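Packing your own box - FAQ
Plondness Storage & Send
Last updated 12 August 2025

We get the same stuff asked at the counter every day so it's all in one place now. Mostly about mixed boxes - the odds and ends off the bed, the shelf, the bottom of the closet. Furniture has its own page.

What counts as a mixed box?
Anything where the things inside don't match. Gift boxes, soft toys, jewelry, a shiny thing you don't know what to do with. All fine. One box, one label.

Do I have to buy a box from you?
No. Used is OK. Torn flaps are OK if the bottom is solid and the sides stand up on their own. If the rim is ripped down more than 3 inches, get another one. Ours are called the Burodex 302, brown, plain, nothing special.

Can I leave stuff in its retail packaging?
Yes, and we'd like it if you did. A printed gift box with the seal still on is already half packed. Don't wrap over the seal. Don't tape over it either, tape takes the print off.

What goes in first?
Big flat boxes and anything hard-sided. Lay them face up on the bottom. Soft things next to them, not under. Plush is good filler, use it. Shiny or breakable goes in near the top, wrapped, and away from the cardboard wall.

Can I pack on the bed?
Sure, most people do. Saves your back. Just check the bottom tape first, a mattress holds the box up and you won't notice its open underneath until you lift. Push blankets out of the way or they end up in the box. (Happens.)
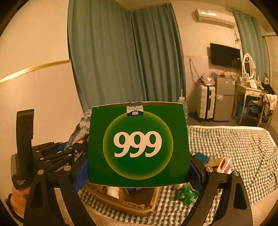
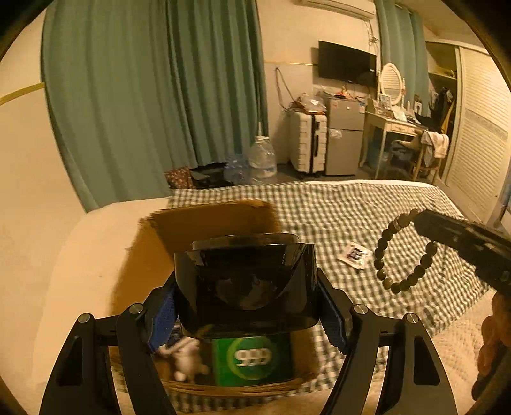

How full is too full?
Flaps should close flat. If you have to lean on them, take something out. If you shake it and things slide, put something in - socks, a T-shirt, crumpled paper. No loose peanuts please.

What about bracelets and beads?
Small bag, zip it, label it, top of the box. Don't hang them on other things and don't drop them in loose. Beads go to the bottom and sit under a flap and then we get a call saying they're missing. Elastic ones are fine flat. Strung ones, coil them once.

Glossy things get scratched. What do you use?
A soft cloth or tissue, then one layer of bubble with the bubbles facing out. Newspaper leaves marks. A clean pillowcase works great if you were sending one anyway. Keep it off anything with corners.

Can I put a list inside?
Please do. Short one. "Green box, toy, beads" is enough. Keep a copy on your phone. If you use the Zimumach labels you can write the list on the back of the stub and skip the paper.

How heavy can it be?
40 lbs for storage. For sending it depends on where, ask at the counter. If you can't carry it across the room its too heavy, split it in two.

Are my things covered?
Up to $400 per box on the basic plan. Jewelry over that amount needs the Fu plan, and you need to tell us before drop-off, not after. We'll want a photo of each piece and a receipt if you have one. Gift boxes are covered for whats inside, dents in the outer box don't count.

Can I come back and add something?
If it's in storage, yes, with 8 hours notice. If it's already out for sending, no. Open it at the counter and we'll re-tape it free the first time.

Do I tape the whole thing?
Middle seam top and bottom, then across both ends. Like a letter H. Use real packing tape. Masking tape peels off, duct tape gets gummy in the heat.

Food, candles, batteries?
Food no. Candles only in cool months, so basically from October on. Batteries out of the toy and into your pocket. Perfume no.

Can I write on the box?
On one side, yes. Leave the top clear for the label. Cross out any old addresses or old barcodes, the scanner will read whatever it sees first.

My box got wet on the way over.
Don't hand it in like that. Ask for a new one, move everything over, costs the price of the box. Wet cardboard in a stack is bad news for the one underneath too.

Something not on here?
Ask at the desk or use the form. Reply is usually same day, slower at the end of the month.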